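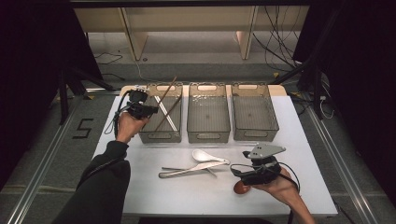 Hamisi Kioko Waited Two Years for One Snap

November 9, 2024
By Chaimae Naciri

Ask Hamisi Kioko about the 54-yard field goal and he wants to talk about the snap. "It was perfect," he says, grinning. "Taha put it right on the spot, the laces were already around, and I just got to swing my leg. I could have kissed him!"

Kioko is the Drendlow kicker, a junior who came to football from soccer and spent two seasons behind an older player on the depth chart. He got his first start in September, missed short, and thought he might be done. Instead the coaches sent him straight back out for the next kickoff.

"Coach Espinoza told me to go hit the ball and quit making that face," he says. "So I hit the ball. I can't promise anything about the face."
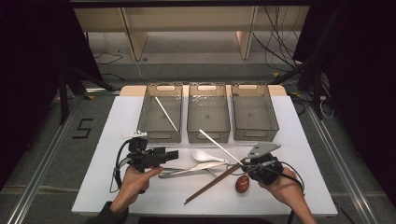
The man in the middle

Taha Bensaid, the long snapper, is 227 pounds and talks faster than anyone I've interviewed this fall (and I mean that as high praise). He started snapping in eighth grade when his team's center got hurt.

"I love it," he says. "You look at the world upside down, you throw a football through your legs, and then a guy runs you over. What's better than that?"

He and Kioko stay after practice most days with the holder, working from both hashes. In February they did it in the old gym, kicking into a net.

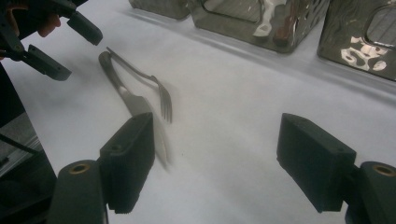
Drendlow Football | Special Teams

Agustina Espinoza has coached the unit for four seasons, and she lights up when the talk turns to coverage. Her gunners held Bodau to almost nothing on punt returns last week, and she can go through every one of those plays from memory.

"People get up for a snack when we punt," she says. "Stay in your seat! That's where the fun is."

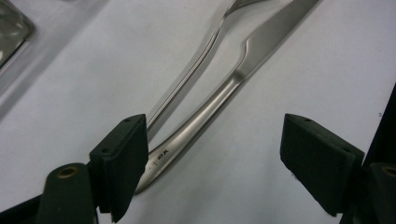 She is just as happy about the blocking on returns, which was a sore spot last year and set up two short touchdown drives against Bodau. The next opponent, Hajji, likes to kick away from the deep man, so the second wave has been getting extra catches this week.

Kioko, meanwhile, would like another long one. "Fifty-four is great," he says. "I've made longer in warmups, so if they ask, I'm already putting my helmet on."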